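Tollorthorpe Women's Soccer Club
Minutes of the April meeting, Wednesday, 7 p.m.

Present: Samran Thongsuk (chair), Rawan Masri, Ataahua Mahuika, Elie Harb, Wissam Chamoun (minutes)

1. Last month's minutes
Approved with one fix: the Druken game finished 3-2, and the second goal was an own goal.

2. Results
What a month! Four wins and a draw, and we go into the Trollach game three points off the top. Samran thanked the whole squad, and the under-15s who came along and sang through the rain at Druken. The back line has now gone 8 hours of league play without giving up a penalty – a huge change from the fall. Some 13 players made it to every practice.
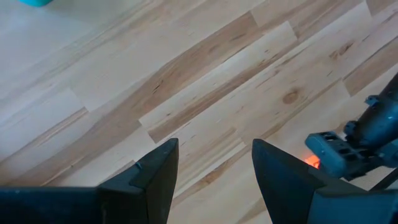 Ataahua Mahuika asked whether the Trollach game could kick off an hour later, as the bus didn't reach their field until warm-up time last year and the team started cold. Everyone liked the idea. Rawan will call Trollach and report back by email.

3. Sfeir Cup
We drew Sfeir at home in the quarterfinal, which got a cheer. Elie has watched them twice and says they press high and leave lots of room behind the fullbacks. He would love an extra practice on long passing. Agreed, Monday before the game. Extra time and penalties if level, so keepers please stay late that night.

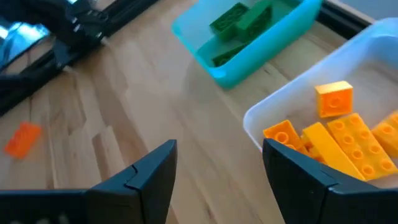
4. Uniforms
The new away shirts are in and they look great. Two came in the wrong size and are going back. Players should hand in old shirts, washed, before the Sfeir game.

5. Summer tournament
Seven-a-side again, seven teams signed up so far – one more would give us two even groups. Wissam to try Druken.

6. Any other business
Rawan still needs a linesman for the reserves' game.

Meeting closed 8:20 p.m.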